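Play kitchen corner gets a spring refresh

Print this item | E-mail to a friend

The play kitchen at the Cliltitz family room has been sorted, cleaned and restocked, and will be open again from the first week of April. Opening time stays at 10 in the morning.

Elba Gaete and Emanuel Nistor spent two afternoons going through the bins. Over the years the corner had collected nearly 200 pieces of pretend food, much of it cracked, chewed or missing a part. Anything with a split seam went out. So did the sets with small loose pieces, which had been turning up in the reading area. What was left got washed in warm soapy water and dried on towels overnight.

The stove and the low shelves are staying where they were. The old toy box is gone. Its lid was heavy and the things at the bottom never got used. Food now goes in open bins by type: fruit, vegetables, bread, and everything else. Murray Nepia made the labels, with a drawing on each one so that children who don't read yet can put things back.

Dishes were the other problem. We had plenty of plates and almost no bowls, and bowls are what the younger children ask for. They like to fill them, tip them out and start over. Families on Valdebenito Street passed along a box of dishes they had outgrown, and we have added those to the shelf.

The fruit bin is the most popular so far. I-seul Song tried it out with the toddler group before the shelves were finished and says the pieces with a clear shape and one strong color get picked first. She has been using them for simple sorting and "put it in the bowl" games – one fruit, one bowl, and add more when the child is ready.
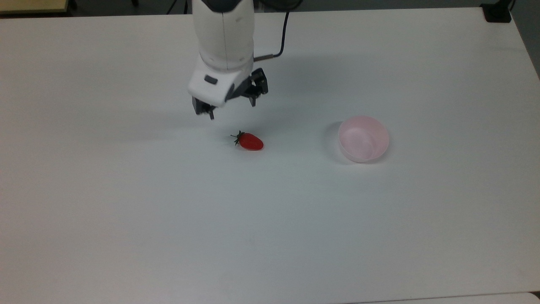 A strawberry and a pink bowl on the white tabletop.

A few requests. Please check coat pockets and strollers before you leave, as the smaller fruit travels. If you find a broken piece, hand it to whoever is at the front desk and don't put it back in the bin. Real snacks stay at the snack table.

We can still use bowls and cups in good condition, plastic only. Please no more plates. Hugo Baudry is taking donations at the desk until 20 bowls have come in – call ahead if you have a large box.

Contact: Cliltitz family room front desk | © Cliltitz Newsletter | Back to top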